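Flestport Sutum Hand-Held Gripper, with the Good Practice Card Set

Home > Demonstration Tools > Hand-Held > Sutum

Item no. 3054
Weight limit for lifted objects: 121 g
Finger pads: blue, textured, sold in pairs
Rated pad life: 4000 closings
In stock, ships from our Clustley warehouse

The Sutum is the gripper we reach for when somebody wants to record everyday tidying and sorting by hand, in a real room, with the sort of small things that real rooms are full of. It is light enough to carry through a long morning, and it opens and closes with one easy squeeze. We have been very happy with how it has settled in with the teams who use it, and a good many of the changes in this version came straight out of their letters (please keep writing them, we do read every one!).

What makes this page a little longer than our others is the card set. Every Sutum now comes with a ring of printed cards covering the house rules we recommend for recording sessions in homes. They were put together by Pascal Baumgart, who trains new operators for us, and they began life as a few scribbled notes taped inside the lid of his carrying case. You are welcome to copy them, change them, and hang them on your own wall.

The rules on the cards, in short:

Ask before you start. The person who lives in the room agrees to the recording, knows which corners will be in view, and can call a halt whenever they like.

Put private papers away first. Letters, screens, prescriptions and family photos go in a drawer or get turned over.

Look at the pads before each session. Wipe them with a barely damp cloth and let them dry. If the texture has gone smooth anywhere, change both pads together, even if the other one still looks fine.

Come in slowly over small objects. Open the fingers wide, line up on both sides, and only then close. Soft or squashy toys need far less squeeze than new operators expect, so practice on those before anything hard and slippery.

Keep fingers and the free hand clear of the linkage arms while the trigger is moving. Small children and pets stay out of reach of the tool.

Stop after 30 minutes and rest the wrist. Pascal is quite firm on this one, and so are we.

Leave failed grasps in the recording. Mark them in your notes and carry on. A dropped toy is useful to the people who will work with your material later on, and tidy editing only hides it from them.

Put everything back where the household wants it, and ask if you aren't sure.
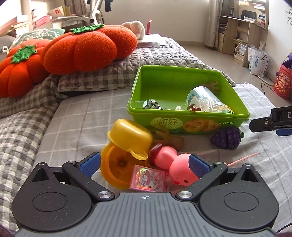
Sutum at work over a toy pig, with the pads open on either side.

In the box: one Sutum gripper, one spare pair of pads, the card set on its ring, a cleaning cloth and a soft carrying bag. The Sanna wrist strap is sold separately and fits this version as well as the older one.

Please note that the cards are our own advice. They don't replace the safety rules of your workplace or the privacy law where you live, and if the two disagree, go with the stricter one.

Card set last revised 31 Jan 2018. If yours is older, write to us with your order number and we will gladly post you a fresh ring at no charge. The next revision is planned for September.

Related items: Sutum replacement pads, Sanna wrist strap, Sutum carrying case (hard)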